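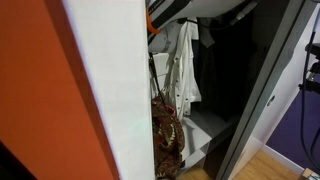 Search Tetport reviews Go

Stustora, six weeks in

3/31/19

I sell vintage jackets and the odd handbag online, and for ages I ran the whole thing out of a spreadsheet and my phone's photo roll. Stustora is supposed to fix that. You list an item once and it goes to your own little shop page plus whatever marketplaces you've hooked up.

I moved 51 listings over in one evening (with a lot of tea!) and only two came through with the wrong size. The shipping labels are my favorite part, they just print, and I haven't retyped an address since.

Now the grumbles. The basic plan is 20 dollars a month, and you only get 20 photos in the upload queue before it makes you wait, so a big batch takes forever. Search inside the app is poor too. I typed "Burnia coat" and got every coat I own. I also tried Thái for a month before this, which looks prettier but kept marking sold things as available, and I had to refund two very nice people.

I'm keeping Stustora for now. If they raise the price again in June I'll have another think.

Contact us | © 2019 Tetport | Back to top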